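31/05/2025

Spent most of the day on the supplier contract. I had told myself I would read it in April and did not. Waltgate sent the new terms in a thick envelope with a one-page letter on top saying the changes were minor and that placing another order would count as accepting them. I placed an order nine days after the letter was dated. So that may already be settled, or it may not.

The part that bothers me is clause 12. It lets them change the price at any time on two days' notice, and it says I can't cancel an order once it has been confirmed, even if the price has gone up in between. The old contract had thirty days and I could walk away. I went through both versions at the kitchen table with a ruler and a pencil, line by line, and marked everything that was different. By lunch the pencil marks were on almost every page. Minor.

Called Kiều Giáp after lunch. He buys from them too, for the shop on the corner, and he had the same letter. He had not opened it. He read clause 12 out loud to me over the phone, twice, and then said a word I won't write down. He thinks the small business rules should cover us, the ones on standard form contracts. I think so too but I don't know where the dollar limit sits or whether it goes by the year or by the order. He says by the contract. I wrote that down with a question mark.

We went over whether it counts as a standard form. They wrote it, we didn't get to change a word of it, and everyone gets the same one. I asked for a change in the delivery section last August and was told the document was the document. I still have that email. Printed it and put it in the folder behind the letter.

Rain from two o'clock on. Moved the folder and the laptop to the back room where the light is better. The gutter over the side door is leaking again at the same joint. 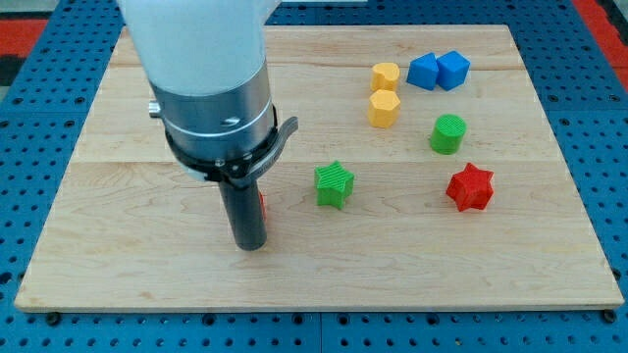

The arm.

Wrote a first draft of a letter to Waltgate. It was too long and too angry. Cut it down to a page. The second version says three things: that I don't accept clause 12 as written, that my order was placed under the old terms, and that I want a written answer within 15 working days. I left out the paragraph about the late pallets in the winter. It's true but it belongs in a separate complaint, and if I mix them they will answer the pallets and leave the rest alone. They did that to me once before over the freight charges.

Rang Kumarasinghe, the office that did the lease for us, to ask what it would cost to have someone look at the letter before it goes. The woman on the phone said the first half hour is $100 and most people don't need more than that for a letter. I said I'd think about it. Then I thought about it for as long as it took to make a cup of tea and called back and booked it. Next week, in the morning. She asked me to send both contracts ahead of time and not to bring a box of paper. I have a folder. A folder is fine.

Scanned both versions. The scanner jammed on the page with the staple I'd missed. Page seven of the old contract has my coffee ring on it but you can read it.

Looked into who else I could buy from if this goes badly. Gisico carries most of the range but not the large size, and their site doesn't give prices until you have an account. Filled in the account form. Their terms are on the same page and I read them this time, all the way down, before I ticked the box. They have a price change clause too, with a month's notice and a right to cancel. Saved a copy with the date in the file name. Relten has the large size but only by the full pallet, and I have nowhere to keep a pallet until the shed is cleared.

Also read what I could find on misleading statements in trade, because of that word "minor" in the cover letter. Most of what is out there seems to be written for shoppers. There was one guide for businesses and it said that what matters is the overall impression on the person reading it. My overall impression was that I didn't need to read it, so I didn't. I don't know if that helps me or makes me look careless. Put it on the list of things to ask.

The list so far: does my order count as accepting, can they rely on a letter I hadn't read, what does the limit apply to, should Kiều Giáp and I write together or separately. He would like to do it together. I'd sooner each sent our own, with the same wording in the middle. He is coming by tomorrow with his copy so we can check that they really are the same contract.

Haven't paid this month's invoice yet. It isn't due until the middle of the month and I'll pay it on time. No sense giving them something to point at.

Soup for dinner. Put a bucket under the gutter. Must call about the gutter.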